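# Dumpling night, the Dilora way

Our Dilora arm learns steamer work from demonstrations, and I've picked up a few kitchen tips along the way!

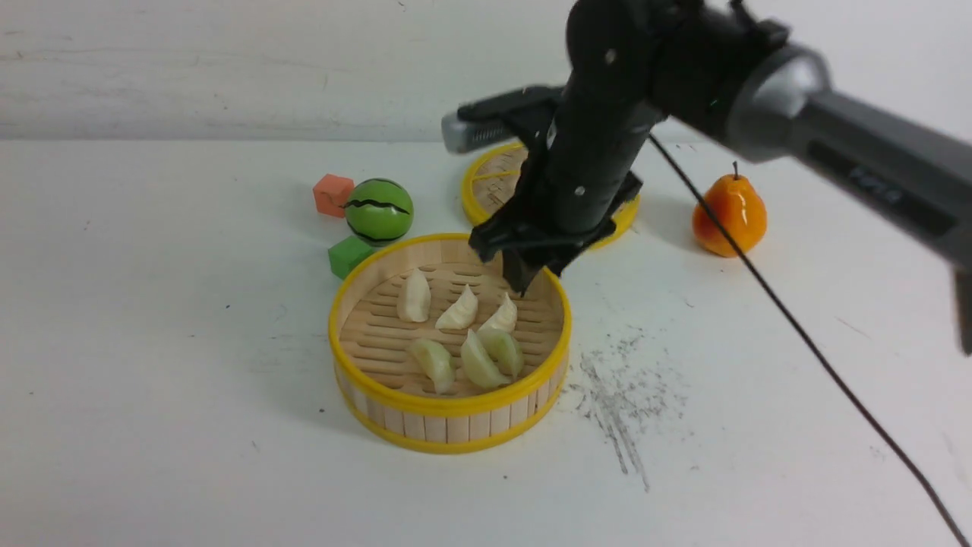 Qianru Xiong wrote in to ask whether more demos really help, or just more varied ones. Varied, by a mile – we went from 14 layouts to 16 and gained more than we did from piling up 1,448 repeats of the old ones.

So, for your own fingers or tongs:

- Come straight down from above, never sideways over the rim.
- Leave a gap between dumplings (touching ones drag their neighbours along).
- Start with the back row.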